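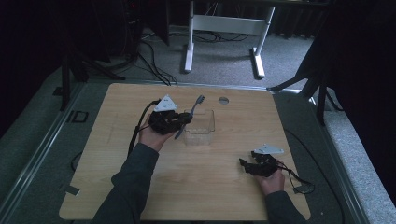
Budgeting for a pair of hand-held grippers – what am I forgetting?

October, posted by plengate_shopfloor

We're setting up one station to record small household jobs, starting with toothbrush into clear container, which is about as glamorous as it sounds. One person, a gripper in each hand, cables running off the table. My spreadsheet has the grippers, a table and a line called "misc" that my boss at Plengate has already circled in red. What belongs in misc, and should I buy a third gripper now or wait until something breaks?

gray_carpet_days

Buy the third one now. We ran two at Cendmont and lost 14 working days to one bad connector, during which the good gripper sat there looking smug. If you can't get a third past your boss, at least get spare cables and spare jaws.

The rest of misc, from our own receipts:

Cables took $534 in the first year. People step on them. Buy longer than you need and tape them down wherever anyone walks.
Stands took more than I'd planned. Get heavier ones than the catalog suggests.
Props are cheap, but buy them all at once. The store will change the toothbrush color halfway through and you'll have a meeting about it.

Also put in hours for setup and checking recordings. Ours came to 3 hours a week, and I had budgeted zero.

prurnton_pat_pending

Depends on your use case. Have you looked at renting?

table_leg_truther

Renting is worth a look if you only need a month or two. Paracha quoted us 75 dollars a day for a pair, which sounded fine until I multiplied it. Ask who pays for worn jaws, and get the answer in writing. I'd also go for a desk with a cable hole already in it – drilling one later cost us a Friday-sized argument with facilities.

Comments

misc_line_item: Renamed mine "consumables and contingencies." Approved the same afternoon.

plengate_shopfloor: Stealing that. Third gripper is in the request, pray for me.

oldbenchhand: What tape are you using on carpet? Ours leaves goo.

gray_carpet_days: So does ours. The goo is in misc.

Related

Used robot arm, no manual: how low should I offer?
Do service contracts ever pay off for a small shop?
Cable covers for carpet
How many spare jaws per gripper?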